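Straw mat

A straw mat is a floor covering woven from dried stems, rushes or grasses, and it's one of the oldest comforts people have made for their homes. Wonderfully simple, light to carry and pleasant under bare feet, it has been used for sleeping, eating, praying and playing in a great many parts of the world.

Weaving

Stems are cut, dried and sorted by length and colour before weaving starts. On an upright or ground loom, the weaver beats each stem hard against the last — a tight mat lies flatter and wears far longer. Small shifts in colour from stem to stem give plain mats their lovely streaked look. Edges are often bound with cloth tape, which keeps the ends from fraying. 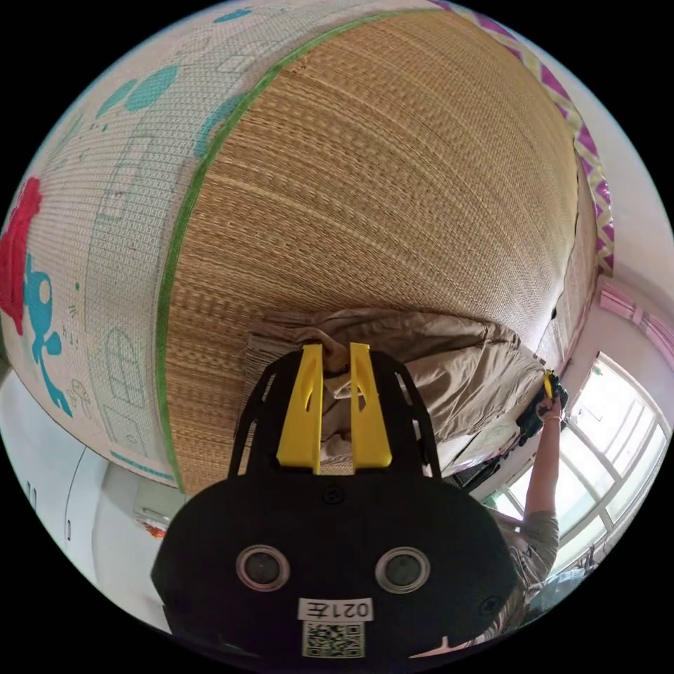

Care and storage

Mats are swept along the grain and aired in the shade, as strong sun can make the fibres brittle. They keep best rolled, never folded, somewhere dry. The weaver Gunnel Eklund, whose Grillwood workshop has taught the craft for 24 years, favours a loose roll tied with cotton tape.

See also: Basket weaving, Rush matting, Tatami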